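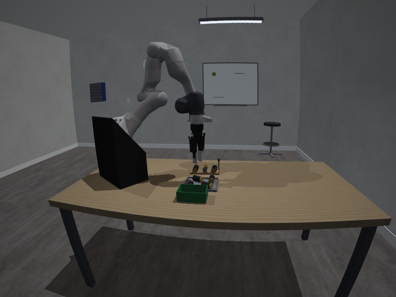
How do I get water rings out of an oiled tabletop?

Posted by Harish Vishwakarma in Home & Furniture
Fri 11 September

Hi all! I bought a secondhand oak table in March and I love it more than is reasonable. It was finished with Brenico hard oil (the seller gave me the half-used can). Last weekend we had friends over, and now there are three white rings near one end and a cloudy patch where the ice bucket sat. I tried rubbing in olive oil and it looked great for an hour, then the rings came back. Do I have to sand the whole thing? I've never sanded anything bigger than a cutting board, but I'm game to learn!

Blagoje Ristić
627 helpful votes

Oh, you're in luck – white rings are the good kind! White means the moisture is sitting in the finish. Black would mean it reached the wood, and that's a much longer weekend.

Skip the olive oil from now on, it never dries and can go sticky. Wipe the top down with mineral spirits, window open, and let it dry overnight. Then lay a clean cotton T-shirt over a ring and go over it with a warm iron, no steam, a few seconds at a time, lifting to check. I've rescued two tables and a piano bench this way and it still thrills me every time.

If a ghost of the ring is left, rub it with a fine gray pad, always along the grain, and go a good hand's width past the mark so you don't leave a dull spot. Then wipe on a thin coat of your oil, wait 15 minutes and buff off everything that hasn't soaked in. Lay the oily rags flat outside to dry, please – bunched up they can catch fire on their own.

Lalo

mayonnaise. leave it on overnight. works on my grandmas table every time

Kohlhase

Blagoje's method is what I'd do too, but test the iron on the underside first. Some secondhand tables have old wax under the oil and it smears when it gets warm. If you do end up sanding, start at 180 and stop at 240. I went up to 2,000 on mine once and the oil barely soaked in at all. Lovely to touch, though!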